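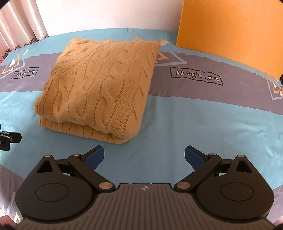

Notebook, April. Knitwear on the bed, second go

Kettle on at 4, writing this up straight afterwards while I still remember which bits annoyed me. The question for this month is the one we keep coming back to at Cikenside, which is whether a machine could be trusted with the putting-away after a wash. Shirts we have been round and round on, and towels I consider more or less a settled argument (they are rectangles, bless them), so I wanted to spend a good long session on the thick, awkward things that people really do own and really do care about. Hence the mustard knit, and hence the bed, which is where most of us do our folding, whatever the bench people may say about nice flat tables.

The hand-held pair again, the same grippers we used for the tea towels, with a person doing the thinking and the fingers doing the touching. I do like working this way. You find out very quickly how much of folding you normally do with your palms and forearms and the odd bit of chin, and none of that is on offer when all you have is two flat pads and a squeeze.

Things I want to remember about the hands:

Go in low and slow at the hem. The pads would sooner skate across a knit than get under it, and if you come in from above you pinch one layer and leave the other behind.

Keep the opening wide until you are properly either side of the edge. I was closing early all through the first half and had to tell myself off.

Both hands need to let go together. When one lags, the top layer creeps after it and the corner you were so pleased with goes off on a slant.

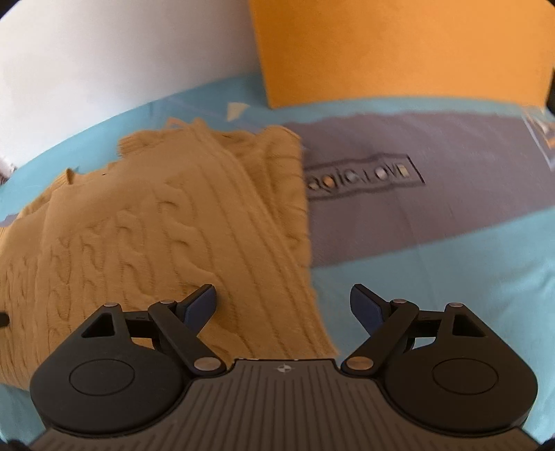

Cable knit is a different animal from jersey, and I think we have been underestimating it in the planning notes. A T-shirt is thin enough that a fold is a line, and the software can treat it as one. A jumper's fold is more of a hill. It has a height, it springs back a little, and where you think the edge is depends a good deal on how hard you are leaning on it. With the left pad resting just inside the folded edge and the right one out over the blue bedding, I could see the whole trouble in one go: a person knows by feel how deep that edge is, and a gripper has to be told, or has to guess. The cables do help in one respect. They give you nice long columns to line up by, and I should like to try using them as guides, much as one follows the stripe on a tea towel. Whether the Gullance code can pick them out on the move, when everything smears a little, is a job for somebody with more patience than me.

The Pawłowska notes (the ones in the green folder, please put them back) make the point that the surface underneath matters as much as the garment, and I am coming round to it. Bedding gives. You press down to get a grip and the mattress goes down with you, so the force reading tells you something, though I'm not sure it tells you about wool. On the bench at Grekach the same motion felt crisp and sure of itself. I would still rather do the trials on a bed and have them go badly. A machine that only folds on a bench is a machine for a laundry, and a perfectly good one I dare say, but it isn't going to help my aunt.

The other thing is the pattern on the cover. It is a busy old print, bands and triangles and lettering, and my worry is that the edge finder will fall in love with the stripe and ignore the knit. I would like to keep it anyway. People have loud bedding. We now have 2,451 clips tagged as folding in the shared store and far too many of them are on plain backgrounds.

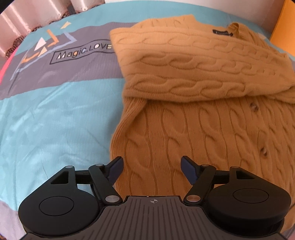
Buttons and neck label showing, lower body still to be dealt with.

Buttons deserve their own paragraph next time. They are hard little things in a soft field, and a pad that comes down on one gets a quite different grip from a pad that comes down beside it. For now I'd steer the approach away from the placket and take the garment by the plain side, then see how much trouble that makes for the sleeves.

So can it be done yet? By a person holding the grippers, yes, slowly, and with some muttering. By the arm on its own, I would say towels yes, T-shirts on a good day, and thick knits no, or at least I wouldn't leave the room. I don't feel gloomy about it – a year ago I would have put T-shirts in the no pile as well.

To do before the next session:

Clean the pads, wool fluff gets everywhere.
Ask Gullance whether the depth estimate can cope with a fold this thick.
Try 2 speeds on the final fold, the usual and a much lazier one.
Find a chunky cardigan in a dark colour, as I suspect mustard on blue is being kind to us.
Put the spare pivot caps back in the tin.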